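Sweeping Cell: Progress Report, Second Period

Prepared by Volkan Soylu for the Skilcombe equipment fund
Period covered: February to May

Where we stand

The first report promised a sweeping cell that a technician could leave alone for a morning. We are not there. The cell runs, it is safer and easier to look after than it was in February, and I think the money spent on it so far can be defended. I am less sure about some of the claims made for it at the start, a few of which were mine, and I have tried to say below which ones I would now withdraw.

For those who did not read the first report, the job is simple to state. One arm holds a small T-shaped tool and uses it to push short pegs across a board and through a gap at the front into a tray. The arm does not pick the pegs up. The whole case for the cell is that pushing should need less upkeep than picking, and that case is still open.

Gripper and fingers

Most of the trouble this period came from the gripper. The left finger worked loose at its mount twice in March. Yiğit Aydoğan stripped it down both times and found nothing wrong with the part, which did not reassure me. He now checks the finger screws at the start of each session and writes the result in the log. We have had no loose finger since he started doing this. I would not call that a repair. It is a habit, and it will last as long as Yiğit does it.

The fingertip pads were changed once. Funemier, who supplied the first set, told us they would see out the year. They did not. The face of each pad had gone shiny and the tool had begun to turn in the grip when it met a thick part of the pile. The second set is from the same firm because we had already paid for it. I have asked for a price from Farnar for a third.

The tool itself is holding up well. It has a brown cube at the top for the fingers to close on, and we have stopped trying to hold it by the stem. That was the idea in the original plan and it never worked for more than a few strokes.

Rails, gap and tray

The front of the board had no edge at all in February, and pegs went on the floor. We now have two black rails along the front with a gap between them, and the grey tray sits under the gap. This is the cheapest change we made and the only one I would recommend to anyone without a second thought.

The width of the gap was set by trial. Too narrow and the pegs jam across it; too wide and the crossbar dips into the opening at the end of a stroke and catches on the rail. We settled on 80 mm and have left it alone. The tray is not fixed down and I would like it to be, as it creeps when people lean over the table to reset the board.

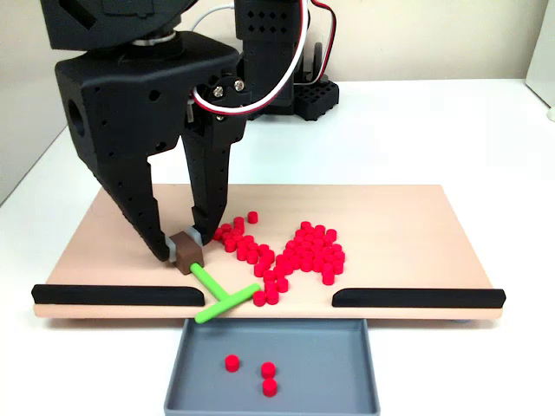

The cell in use, with the tool held over the gap and three pegs in the tray.

Cables

The white and red cables still loop out from the top of the right finger towards the back of the robot. The loop has to be long enough for the arm to reach the far corners of the board and short enough not to snag, and I am not convinced both can be had with the present layout. We lost most of a week in April to a fault that came and went and was traced in the end to a connector. Yiğit remade it. He also added the connector to the weekly check, along with the screws on the finger bracket.

Escobar, who advised on the layout, have suggested an enclosed cable run at a cost of £265. I have turned this down for now. It would make the cables neater, but it would also mean taking the wrist apart to reach a connector that we know can fail, and I would rather have it where a hand can get at it.

Results so far

We ran the cell on 50 trials in its present state, each starting with a loose pile tipped out by hand. I am wary of the figures and ask that they be read with care. The piles were tipped by people who know how the arm moves, and people who know how the arm moves tip kind piles without meaning to. The arm does well on pegs in the middle of the board. It does badly with strays at the back, which it tends to pass over, and with anything lying hard against a rail. A pile with a long tail towards the gap flatters it.

The plan spoke of clearing 100 per cent of pegs without help. I would like that line removed. It was never tied to a length of run or a way of loading the board, and we could meet it tomorrow by choosing our piles.

Upkeep

Daily care takes ten minutes: screws, pads, a wipe of the board, a look at the cables. The weekly check takes most of an hour, nearly all of it on the wrist. This is more than we said it would be. If pushing is meant to save upkeep over picking, an honest count of these hours has to be set beside the same count for a picking cell, and so far we have only half of that sum.

Two spare fingers have been printed and are in the drawer under the bench. Neither has been fitted. I would like to see one of them do a full week before we describe the fingers as interchangeable – the word appears in the plan, and at present it rests on a drawing.

Next period

We ask to move what is left of the travel line into parts, mainly pads and one set of connectors. Yiğit will fix the tray to the table and fit a spare finger. I will arrange for someone from outside the group to tip the piles, and will repeat the trials on that basis before any more is spent on the arm itself. If the back of the board is still being missed by then, I will say so and suggest that we make the board smaller.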